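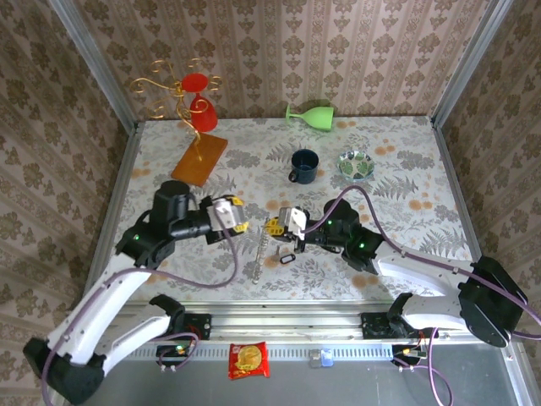 Two-arm cell with glassware, a mug and a bowl at the back, small parts under the grippers.

How to test whether a pair of robot arms can do a chore
Florence Kowalchuk, Apr 2, 2023

People ask me whether a robot can put away the dishes yet. My answer depends on which dishes, which robot and how many tries you allow. This page explains how I run a test on a tabletop setup, so you can get an answer for your own.

What you need
Two small arms with parallel grippers, a rigid front rail to bolt them to, a table, and a handful of real household objects. Ours is the setup we call Ginport. Pick objects you would find in a kitchen or a junk drawer, and mix the sizes. A mug with a handle and a stemmed glass are both good. So is anything small and thin, such as a pin or a rubber ring.

Step 1. Write the chore as one sentence
"Tidy the table" is too loose. "Stand the green wine glass upright next to the mug" can be scored. If the sentence has an "and" in it, split it into two chores and test them separately.

Step 2. Decide what counts as done
Write this down before the first run. For the glass, I want it standing on its foot with both grippers clear of it. A glass that is upright but still held does not count.

Step 3. Do it yourself with the arms
Drive both arms by hand control and try the chore three times. If you can't do it, the fingers are the wrong shape or the object is out of reach, and no software will fix that. Move the object closer or change the chore.

Step 4. Run it and keep score
Start every run from the same arm position. Move the objects a little between runs. Log each one as done, dropped, missed or stopped by hand. In July we did 43 runs of the glass chore, and it took almost a full day with resets.

Step 5. Change one thing
Swap the tablecloth, or lay a glass down facing the other way. A printed cloth is a fair test for the cameras, and homes are full of patterns. Score these runs on a separate sheet.

What to expect
Mugs are the easy end. A wide, heavy object forgives a poor grip. Stemware is harder: the stem gives the fingers something to hold, but the glass swings if you grab it off center. A red wine glass hung upside down in a wire holder has to come out of the loops first, and then be turned over, so I would score that as two chores.

Small parts are where we still lose most of our runs. Fitting a ring over a pin takes both arms, and being off by the width of the pin is enough to fail. On a shop floor I would still give that job to a person.

Common problems
Cables catching on the elbow: leave a longer loop and check it through the full reach.
Grippers bumping in the middle: set a minimum gap between them in the controller.
Scores that drift upward: check that whoever resets the table is not putting things back in the easy spot.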